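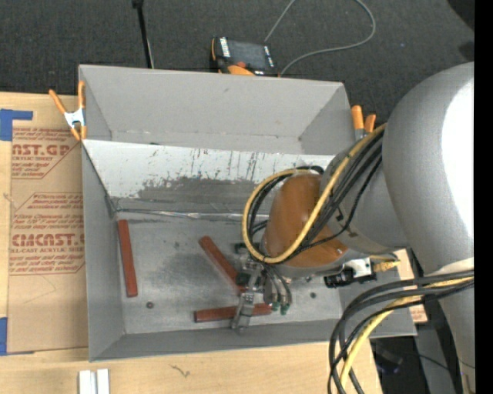 Three sticks in the bin, with the gripper positioned over the floor.

Tuning grasp checks for bin picking in Isteo

Part 3 of the Cormier cell guide

By the end of this part your planner will reject bad grasps before the arm moves, and you will have a log that tells you why each one was rejected. You need a calibrated camera, a working segmentation node, and a bin model from Part 2. If your point cloud and your bin model don't line up when you overlay them, go back and fix that first. None of the numbers below will mean anything otherwise.

Step 1. Trim the cloud to the bin

Open the perception config and find the crop section. Set the crop to the inside of the bin walls, then pull each side in by 4 mm. The floor gets its own setting, floor_cut, which removes everything below a fitted plane.

Fit the plane with the bin empty:

isteo fit-plane --source live --frames 67 --out floor.yaml

Smudges and tape on a metal-like floor give you holes and small bumps in the cloud. The fit ignores most of them. If the residual is over 1.5 mm, look at the cloud before you accept the result. A strip of shiny tape usually shows up as a ragged line of points floating above the surface. You can mask it by adding a box to ignore_regions.

If your bin has a slanted panel in it, model the panel as a separate surface. Do not try to fit one plane through both. The first version of our Movberg config did that, and the floor came out tilted enough to hide a stick lying flat.

Step 2. Get one pose per stick

For long thin parts we use a fitted box instead of full template matching. Each segment gets a center, a long axis, and a yaw angle. The long axis can point either way, so the yaw is only good to 180 degrees. Turn on fold_yaw to keep it between -90 and 90. Without this the wrist will sometimes spin half a turn between two picks that look the same.

Run the node and check the overlay:

isteo perceive --once --show

You should get one box per stick. Two boxes on one stick normally means a cable or a finger was blocking part of it. Move the arm to the look pose and run it again. The look pose has to be clear of the bin, cables included.

Step 3. Generate candidates

The sampler slides along the long axis and proposes a grasp every few millimeters, at both wrist angles. For each candidate it also tries a small set of tilts. With three sticks in the bin and the default spacing we get 832 candidates, which is more than you need but still quick to check.

Settings worth changing:

sample_step: 3 mm
end_margin: 12 mm
max_tilt: 20 deg
max_candidates: 1,000

End_margin keeps the fingers off the last bit of the stick. Grasps near the end hold fine on paper and then the part swings when you lift it.

Step 4. Check for collisions

Checks run in this order: fingers against floor, fingers against walls, wrist against walls, then the whole arm. Keep them in this order, as the cheap ones throw out most of the list.

A stick lying along the front wall is the hard case. One finger has to fit between the stick and the wall, and at zero tilt it often can't. Set wall_clearance to 3 mm to begin with. If every candidate for that stick fails, raise max_tilt before you lower the clearance.

The stock gripper model does not include cables or hoses. Ours hang off the side of the wrist, so we added two capsules to the wrist link in the collision file. Make them fatter than the real bundle, because cables move. If you clamp the bin to the table, add the clamps too. A box around each is enough.

Step 5. Read the log

isteo plan --dry-run --log rejects.csv

In our run, 751 candidates were rejected, and most of those were finger against floor. That many floor hits means the approach depth is too large or the plane is a little high. Lower grasp_depth by 1 mm at a time and rerun.

Reject codes:

F1 finger, floor
W1 finger, wall
W2 wrist, wall
A1 arm, anything
K0 no joint solution

Lots of K0 in one corner is a reach problem. Move the bin.

Step 6. Run it slowly

Set speed to 10 percent, keep the stop within reach, and pick each stick once. Watch the cables on the way down, mainly at large wrist angles. If they drag on a wall, go back to Step 4 and make the capsules bigger.

When that works, save the config under a new name. The Sindutside branch reads default.yaml at startup and will overwrite any changes you leave in it.

Next: Part 4, Choosing which stick to pick first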